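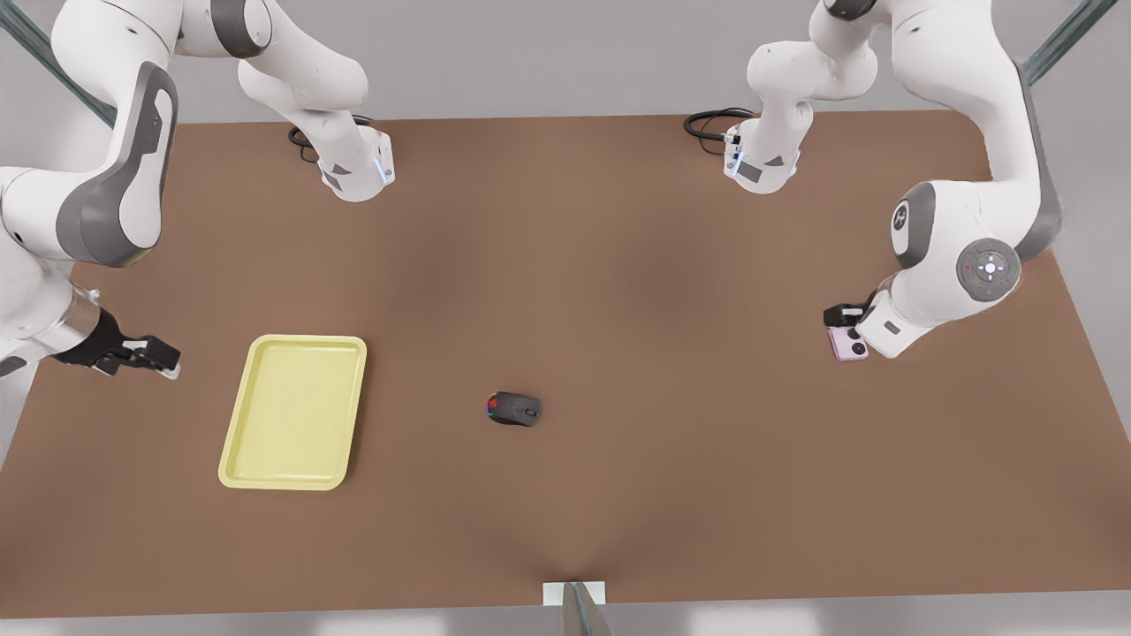 How does a robot know where your phone is?

By Helju Sakalauskas
6 August 2026

Try something for me. Put a pencil on the table, look at it, close your eyes and pick it up. Easy? Now spin around once with your eyes closed and try again. (Mind the chair!) The second time you probably patted the table a bit, or grabbed a handful of nothing, or knocked the pencil onto the floor and had to crawl after it.

I write software for robot arms, and I think about that pencil game nearly every day. Software is the set of instructions that tells a computer what to do, and a robot arm without any is a very expensive coat rack. My job is to write the instructions that get an arm from "there's a phone somewhere on this table" to "I've got the phone". When I visited a school in Tustberg in March, a boy in the front row asked me why that was a whole job. He said he could do it in one second. He could, too. He showed me.

So I promised that class I'd write down how it works, and this is it.

The pretend table

I should tell you first that a lot of my robots aren't made of metal. They live inside a computer, in something called a simulation. It's a bit like a video game, with a pretend table, pretend arms and pretend things to pick up, only we try very hard to make everything behave the way it would in your kitchen. If you let go of something, it falls. If you bump something, it slides, and a heavy thing is harder to push than a light one.

The one I've been working in lately is called Kernberg. It has a brown table with two white arms reaching over it. There's a shallow yellow tray, a computer mouse with little coloured lights at the front, and a phone in a pinky-purple colour. The job I've given the arms is to tidy up, so everything that isn't the tray should end up in the tray.

Why pretend? Well, a real arm can squash a real phone, and then somebody has to buy another phone. In a simulation I can squash as many as I like! I press a key and the whole table goes back to how it was. I can also leave it running while I'm asleep. Last week I came in to find it had done 615 tries overnight, and I hadn't lifted a finger. I had to read through all the mistakes before lunch, mind you, and there were plenty.

Job one: looking

The first part of the software is the looking part. Grown-ups in my line of work call it perception.

A computer doesn't see a phone the way you do. A camera gives it a picture, and the picture is really an enormous grid of tiny coloured squares called pixels. Every square is stored as numbers – how much red, how much green, how much blue. That's all it gets. Imagine I read you a list of a million numbers over the telephone and then asked, "So, which way round is it lying?"

We help it by showing it piles and piles of pictures where we already know the answer. After a while the software gets good at spotting patterns. This bunch of purple squares with a dark round patch in it is very likely a phone lying on its front. The dark round patch is the camera part on the back, and I'm fond of it, as it's closer to one end than the other and tells the software which end is the top.

It can still be fooled. Shadows are the worst. A shadow is darker than the table, it has an edge, and it sits right next to the thing you want. One of my early programs kept trying to pick up the shadow of the mouse. It would reach down beside the mouse, close its fingers very carefully and lift up a lovely big pinch of air. Then it would carry the air to the tray and let go.

If you want to know how hard this is, cut a small hole in a piece of card, hold it right up against a picture in a magazine and ask a friend to guess what's in the picture. Then slide the card about. You'll find you need quite a lot of looking before the bits make sense.

Job two: deciding

Once the software thinks it knows where everything is, it has to make a plan. That's the planning part (someone was feeling sensible when they named that one).

The plan has some big choices in it. Which arm should go? The phone might be closer to the one on the right and the tray closer to the one on the left. Should one arm do the whole trip, or should one slide the phone to the middle so the other can reach? And what about the mouse, if it's sitting in the way?

Then there are smaller choices. An arm has joints, like your shoulder and elbow and wrist, and there are heaps of different ways to bend them that all put the hand in the same spot. Hold your finger on your nose and wiggle your elbow up and down. See? Your finger stayed where it was and your elbow went all over the place. The software has to pick one of those ways, and it needs to be a way that doesn't whack the other arm or push an elbow through the table.

My friend Zwane, who sits across from me, wrote most of our planner. It works by imagining. It imagines a path, checks for bumps, throws the path away if it finds one and imagines another. It tries hundreds of them in less time than it takes you to sneeze.
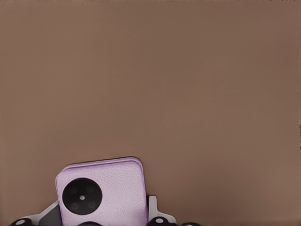
The tricky bit is fingers. A phone is flat and smooth, and flat smooth things are a pain to pick up. Try getting a playing card off a shiny table without bending it or sliding it to the edge! Our grippers have two fingers that open and close like a beak. For a phone, the planner likes to go for the long sides, one finger on each, as that's the narrow way across. If it went for the two short ends instead, the beak might not open wide enough to fit.

Job three: moving

The last part is control, and it's my part, so obviously I think it's the best one.

You might guess that the arm gets one message saying "go there" and off it goes. If we did it like that, every small mistake would be stuck in there until the end. So my program asks a question over and over again: where am I now, and where should I be? If the arm is a bit too far left, it gets a nudge to the right. If it's going too fast, it gets told to ease off. It asks that question 50 times every second. You do much the same thing when you carry a full glass of water. You don't decide everything at the start of the hallway – you keep watching the water and fixing your hands as you go.

Squeezing needs control as well. Too soft and the phone slips out. Too hard and, well, see above about buying new phones. My program closes the fingers slowly, and when they stop getting closer together even though they're still being told to close, it decides there must be something in between. Then it squeezes a teeny bit more and stops.

When it goes wrong

It goes wrong a lot! When I first joined all three parts together, the arm managed to tidy the phone in roughly six tries out of every 55. I was thrilled with that and my mum was not impressed at all.

The sneaky thing is working out which part made the mistake. Say the arm misses the phone. Did the looking part think the phone was somewhere else? Did the planner choose a silly angle? Or was it my part, wobbling at the end? I play the try back slowly and check them one after another. Zwane always says it's mine. I always say it's Zwane's. Quite often it's the looking part, which neither of us wrote, and then we have a biscuit.

Something to try at home

You need two people, a tray, a few things that won't break and a scarf for a blindfold. One of you is the eyes and is only allowed to talk. The other wears the blindfold and is the arm. The arm isn't allowed to guess or be clever, and has to do exactly what it's told, even if that's daft.

Start with "put the spoon in the tray". Then count how many instructions it takes. "Left a bit" is no good, because how much is a bit? You'll have to invent your own words for it. The kids in Stustville used "one mouse step" and "one elephant step", and I liked that so much that there's now a setting in my program called elephant.

If you get really quick, add a second blindfolded arm and one more pair of eyes, and see if you can tidy the whole table without bumping hands.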